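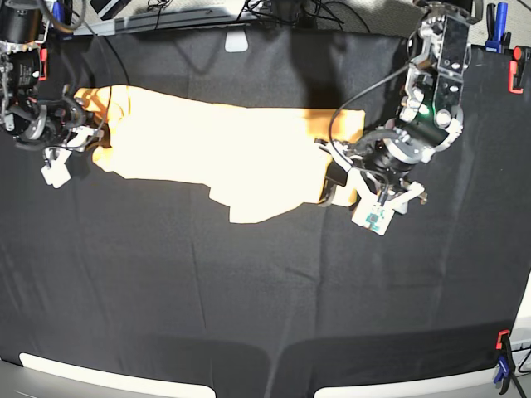
Notes for the Nomness talk, 09/02/2025. Slow down, you always rush the start!

Say hi, thank Maj-Britt for the invite (it's "My-Britt", practise it in the car). Then straight into the kitchen story.

## The kitchen

So when we bought our place I wanted a yellow kitchen. Just yellow. I walked into the paint shop thinking I'd be ten minutes, and the fan deck had 1,848 colours in it, and a frightening number of them were yellow. I picked a chip the size of a postage stamp, went home, did all four walls in one go, and then couldn't eat breakfast in there for a week. It was like living inside a tennis ball.

(Pause. If they laugh, tell the bit about Mum and the sunglasses. If not, skip it.)

The chip was fine, the colour was fine. What I'd missed is that yellow bounces. Put four walls of it facing each other and it all goes up a notch or two.

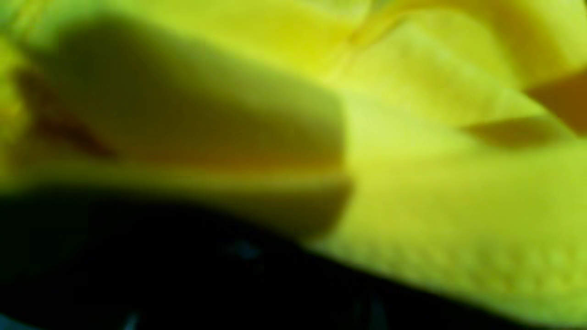
*Yellow on yellow. Look how far the shaded parts drift towards olive.*

Ask for hands: who's painted a room and hated it? Who repainted? Who just put up a big bookcase?

## What I do now

- Sample pots, always. Paint a big bit of card, A3 at least, and leave a white border around it.
- Move the card about. Behind the door, beside the window, down near the skirting board.
- Look at it at brekkie and again with the lights on at night. Our north-facing wall is a different colour by dinner, I swear.
- Leave it up for a week before you buy the big tin.

Hélder Pacheco taught me the card trick when we were doing up the Engebretsen hall. He had 16 cards going at once and kept shuffling them like he was playing patience. Drove me batty, but the hall looks gorgeous.

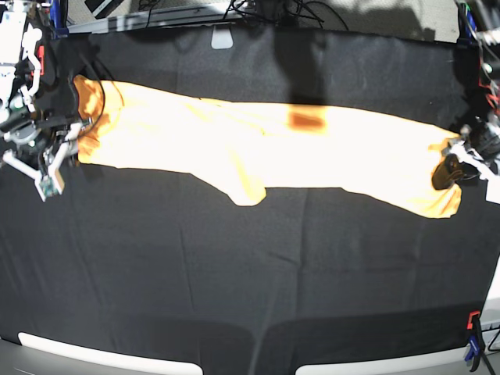

## Strong light and edges

Check the time here. If it's past the 30 minute mark, go straight to questions.

Bright light eats colour. A west window in December will turn a lovely deep apricot into something close to cream, and then the corners stay properly orange, so you get two colours for the price of one. Some people love that. I do, in a hallway.
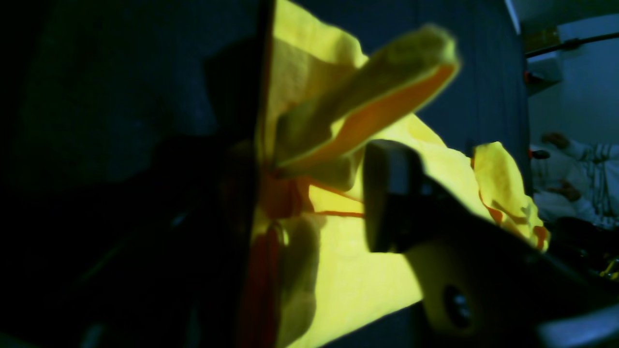

Trim is where I reckon most of us chicken out. We agonise over the walls and then slap white on everything else, skirtings, doors, the lot. Try a warmer edge just once. The cloth on the slide is a bright lemony yellow with orange-red edges, and I'd happily steal that pairing for a laundry door. Go gently, though, a thin line of it is plenty, and do your card first!

## Questions

Likely ones: ceilings (paint them, yes), renting (ask, then use curtains), feature walls (depends on the wall, don't get drawn in).

Leftover sample pots are on the back table, help yourselves. Bring the lids back to Maj-Britt.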